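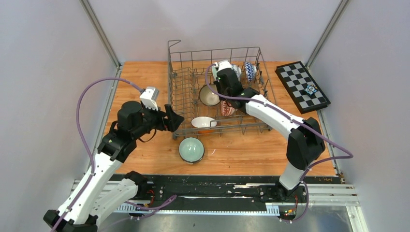 Elis Dafis thinks we should have walked out of the chamber a week earlier, and told me so on the phone before I'd had my coffee. Fair enough! I'm the minority leader on the Staverby County Council, I hear that sort of thing a lot, and this time I half agree.

So let me tell you where we are. On Monday night, 5 of us left the council chamber before the vote on the Gallardo redistricting map. Without us there's no quorum, and without a quorum there's no map. The majority gave the public 2 days to read a plan that splits Akilberg down the middle and tacks half of it onto Zarnerell, a town it doesn't even share a school bus with. I've read the thing twice and I still can't find my own street in it.

We're asking for three things, and I don't think they're wild. Hold a hearing in Akilberg, in the evening, when people are off work. Put the full map online, with street names people can read. And give folks 6 weeks to send in comments before anybody votes.

I've had calls from people who are mad at us — I get it, you elected us to show up. We'll be back in our seats the minute a hearing date is on the calendar (and yes, I've put that in writing to the council chair).

If you live in the county and want to speak, call my office and leave your name and your town. We have 50 speakers signed up already, and the list stays open through June.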